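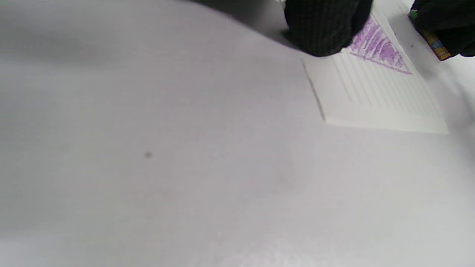 Fig. 5. White card on a pale surface.

5. Setting the white balance

Your Rieger desktop scanner leaves the factory believing that all paper is the same white. It has clearly never shopped for paper. Until you correct it, cream letters will come out grey, grey letters will come out blue, and your aunt's wedding invitation will look as though it was printed in a swimming pool.

Set the white balance before the first scan, again after changing the lamp, and any time the colours start to annoy you.

You will need:
A plain white card, unprinted
The soft cloth from the accessory bag
Somewhere to put your coffee that isn't the scanner lid

5.1 Before you start

1. Switch the scanner on and let the lamp warm up for 5 minutes. The ready light comes on well before this. Ignore it, it is an optimist.
2. Wipe the glass with the dry cloth, working from the hinge towards you.
3. Look at the glass from a low angle. One speck of dust will give you a thin line down every page until you clean it off.

CAUTION: Do not spray cleaner on the glass. It runs under the edge and stays there, and the warranty does not.

5.2 Taking the reading

1. Lay the card face down in the rear left corner, square to both guides. A crooked card gives error 31.
2. Close the lid fully.
3. Hold down the Mode button until the display shows CAL, then let go.
4. Press Start. The lamp will travel the length of the glass 2 times, with a pause in the middle during which nothing seems to be happening. Leave it alone.
5. When the display shows OK, lift the lid and remove the card.

Note: Lifting the lid early to see how things are going cancels the reading and takes you back to step 2.

5.3 Checking the result

Scan a sheet of your everyday paper at 300 dpi and compare it with the original by a window. If the scan is a little warm or cool, use the Tint slider in the Plident software (see section 7). If it is pink, the card was not white. Envelopes, business cards and the back of a cereal box have all been tried by our customers, some of them more than once.

5.4 If you see error 31

Straighten the card and repeat 5.2. If the error comes back, clean the corner guides with a dry cotton bud. If it comes back after that, write to Tahira Sethi at the service desk and include the serial number, found on the underside of the scanner, where it was convenient for us.

Keep the card flat in its sleeve, away from sunlight. Yellowed cards should be replaced.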